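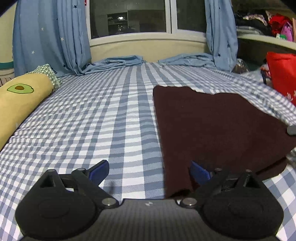 *Cloth on a sheet-covered bed, hand-held gripper in front. Bedroom work, Dutham program.*

## About Kokska

Kokska is a testing company. We measure whether machines can do household and shop-floor chores, and we report the results to the people who build the machines and the people who are thinking of buying them. We do not build robots and we do not sell them.

The company started in Dutham with one question from a laundry equipment distributor: could an arm fold shop rags at the end of a shift? At that time the answer was no. The arm could pick up a rag. It could not find the corners once the rag had been dropped in a pile, and an operator had to step in on most attempts. We wrote that up in 2 pages and the distributor asked for more of the same.

### What we test

Household work is tested in furnished rooms. Shop-floor work is tested at our Sutherland site, which has a packing bench, a parts rack and a wash station. Chores are divided into 3 classes:

- **Rigid:** cups, boxes, tools, bottled goods. The object keeps its shape when gripped.
- **Hinged or sliding:** drawers, doors, lids, bin covers.
- **Soft:** sheets, towels, clothing, bags, cable.

A standard trial set is 100 attempts at one chore by one machine. An extended set is 1000 attempts and is used when a client wants to leave a machine unattended. An attempt counts as complete only if the end state matches the written chore sheet and no person touched the work. Partial results are logged but are not added to the score.

### Where things stand

Rigid chores on a fixed bench are largely solved, provided the lighting and the supply of parts are controlled. Hinged chores depend on the hardware. A drawer with a bar handle is easy; a flush cabinet door with a weak magnet is still a problem for most grippers we have tested.

Soft chores are behind both. A piece of cloth has no fixed outline. Its edge may be rolled under, a fold may look like a hem, and dark fabric gives a camera little to work with inside the shadows. A checked sheet underneath adds a second pattern that bends wherever the sheet is wrinkled.

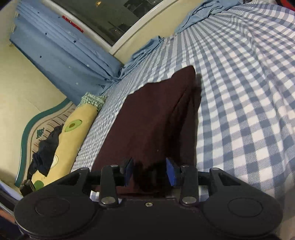 *Maroon cloth with deep folds on gingham, between and beyond the finger pads.*

For these reasons we score cloth work in stages: locate an edge, grasp a single layer, lift, place, flatten. Most failures in our records fall in the second stage. Two-finger grippers tend to take two layers or none.

Our current position is that no machine we have tested can be given an ordinary bedroom and left to tidy it. Several can do a single step of that job well.

### Vumatness

Vumatness is our scoring software. It stores the chore sheet, the attempt log and the stage scores in one file, so a client can repeat a trial set on its own premises and compare the numbers with ours. The next release is planned for April and adds stage scoring for bagging and cable routing.

### Working with us

Send a description of the chore, the objects involved and the space it is done in. We reply with a draft chore sheet and a quote. Clients may attend any trial set at Sutherland. Reports belong to the client and are published only with written permission.

*Page last revised December 26, 2020.*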